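Reading time: 3 min

Packing bench and belt - May walk-round, Kunstead workshop

1. Floor markings and bench markings. Checklist says "tape intact, edges down." I marked this one NO. The blue tape on the bench top is ragged along one of the long runs and lifting in a spot. Treridora sold us this tape as good for 70 days. I have my doubts about that number.

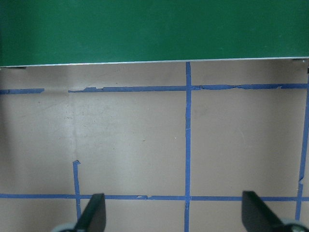

Whoever lays it next should wipe the surface first and press the ends down with something harder than a thumb. There was a gap in the line too. If the gap is meant to be there, put it on the bench plan. If it isn't, fill it.

2. Surface clean, no grit. OK, with specks and light scuffs. I don't believe the wipe-down log, which has the same initials in the same pen for 7 shifts running.

3. Bins. The form asks for "bin sound, padding fitted, no sharp edges." Foam block sits inside the blue bin with a narrow gap down the sides. Passed. I would still like to know who decided foam counts as padding under the Sedidell rules - I have asked twice.
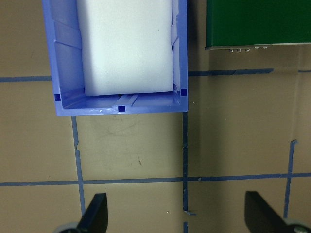

Mahmoud Metwally disagrees with me on the foam. The rules only say soft and clean, he wrote on the back of the sheet, and a tighter fit would be a pain to lift out for washing. Fine, but then washing should be on the checklist, and it isn't.

4. Belt surface. Form says "flat, no creases." There is a shallow crease or ripple near the lower edge, so I can't tick it. Gavrilă's service note calls the belt "as new." Somebody should look again with the power locked off.

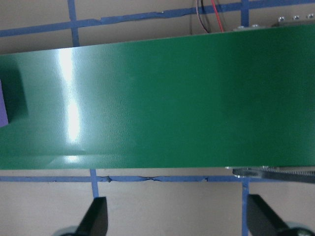

Page last changed: May, 4:70 form set, revision 3

5. Items left on belt. One purple block. Clear it before start-up.

6. Emergency stop. Not tested on this round. Please don't copy last month's tick across.

Open: items 1, 4 and 6.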